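Wood Moves: Why Floors Creak and Doors Stick

Wood comes from trees, and a tree is full of water. When a tree is cut down, the water starts to leave. Some of it sits in the hollow middles of tiny tubes called cells. The rest is held inside the cell walls.

Water in the hollow middles goes first. The wood gets lighter but stays the same size. When the walls begin to dry, they get thinner, and the whole board shrinks.

The point where the hollows are empty and the walls are still full has a name: the fiber saturation point. For many kinds of wood it comes when the water weighs 28 percent as much as the dry wood.

Which way does it shrink?

A board shrinks across its width and hardly at all along its length. The cells are long and thin, like a bundle of drinking straws. When the walls of a straw get thinner, the bundle gets narrower. It does not get much shorter.

Wood can also take water back from the air. In damp weather a door may swell and rub on its frame. In November, when the heating comes on, the air indoors gets drier. The same door may close easily, and small gaps may open between floorboards.

What makes the creak?

A creak is a rubbing sound. If a board has shrunk, it may be a little loose on its nail. A foot pushes the board down and the wood slides against the nail or against the next board. The sliding happens in many quick jerks, and each jerk makes the wood shake. Your ear hears the shaking as one sound.

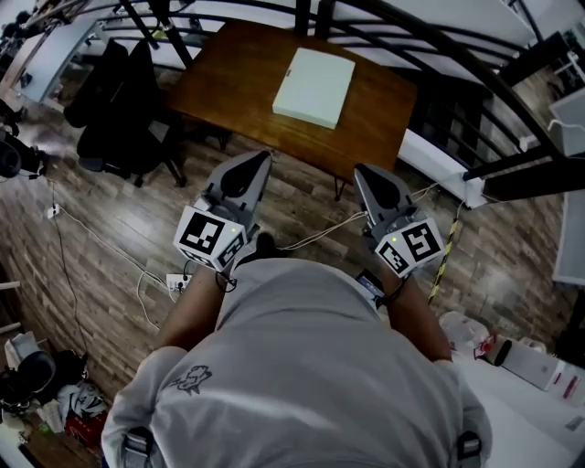 A wooden floor, with a person leaning over it.

Floor layers leave a narrow gap between the outer boards and the wall. The gap is hidden under a strip called baseboard. Without it, swelling boards would push against the wall and could lift in the middle.

Words to know
Cell: a tiny building block of a living thing.
Grain: the direction in which the long cells of wood run.
Swell: to get bigger by taking in water.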